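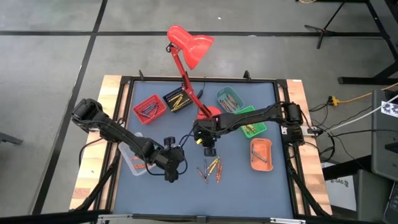 Shemweta Arts Centre has completed the November review of its shared drawing materials. This thread sets out the new arrangements for crayons, which apply to all groups using the centre. 1/7

2 min read
Last updated: November

Crayons will now be kept by colour family, in open baskets and bins. Blues and purples share one basket. Yellows have their own. Browns and brown-reds are kept together, as users often found them difficult to tell apart. 2/7

Over 100 crayons were returned to the centre last term in mixed boxes. Group leaders are asked not to return materials in this way. A mixed box takes a good deal of staff time to put right, and the next group is often left waiting for it. 3/7

At the end of a session, please gather the crayons on the table first and sort them there. Paper wrappers should be left on. A short crayon remains in use and goes back with its colour - please do not throw it away. Crayons too small to hold may be handed to Mereana Doolan at the front desk, who collects them for the melting workshop. 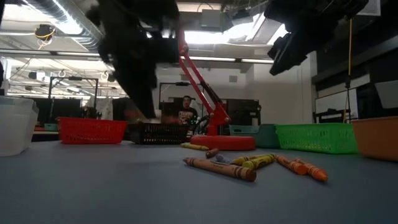 Brown, yellow and orange crayons on the table, with the containers behind.

4/7

The containers do not match, and they are not assigned to a colour for good. Any basket or bin may be used for any colour, provided that only one colour family is placed in it. Several groups asked whether lids would be supplied. There are no plans to do so at present. 5/7

Desk lamps may be used at the sorting table, particularly for late afternoon groups. Dark blue and purple are easily confused with black in poor light. Lamps should be switched off and left on the table at the end of the session. 6/7

Requests for extra crayons should be sent to Tipene Ellery before the end of November. Please state the colours required and the size of the group. Pastels and chalks are not covered by these arrangements and will be dealt with in a separate thread. 7/7

2 comments
7 shares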